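Brick floor

A brick floor is a floor made of fired clay bricks or thinner clay pieces called pavers, laid flat or on edge. I've lived on one for years and I keep this page up for the Pindamow house wiki, so expect a few opinions mixed in with the facts (the other editors have stopped trying to take them out!).

Types

There are 2 main ways to lay one. Dry-laid floors sit on a packed bed of sand, with more sand brushed into the joints. Mortared floors are set on a concrete slab and the joints are filled with grout. Dry-laid is easier to repair – you pry up one brick and drop in another – but it moves a bit over time, and chair legs will find every dip. Mortared floors stay flatter and are much easier to sweep.

You'll also run into brick-look tile and sheet flooring with a brick print. I used to be a snob about those, but my back porch has the sheet kind and it's held up fine.

Patterns

Running bond is the plain one, where each row is shifted by half a brick. Herringbone looks fancier and locks together well, so it's popular in hallways and on driveways. Basket weave uses pairs of bricks turned at right angles to the next pair, and it's my favorite by a mile. It does need bricks that are twice as long as they are wide, or the joints won't line up and you'll be fiddling with them all weekend.

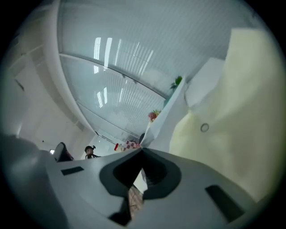

Color comes mostly from the clay and how hot the kiln got. Clay with plenty of iron in it goes red or brown, clay with a lot of lime goes buff or yellow, and a hotter firing usually makes everything darker. Old salvaged bricks vary like crazy even within one load. My kitchen took 377 of them, and I mixed the piles before I started so the dark ones wouldn't all end up by the stove.

Care

Unsealed brick drinks up spills, and cooking oil is the worst of them. Most people put on a penetrating sealer, let it dry, and do a second coat. I redo mine every 7 years, usually in December when the house is quiet. For everyday cleaning, a damp mop and mild soap will do. Skip the acid cleaners indoors, they can eat at the joints.

White powdery patches are called efflorescence. They're salts carried up by moisture, and a stiff dry brush takes most of them off. If they keep coming back, look for damp under the floor before you seal anything.

See also: Clay paver; Grout; Herringbone pattern; Quarry tile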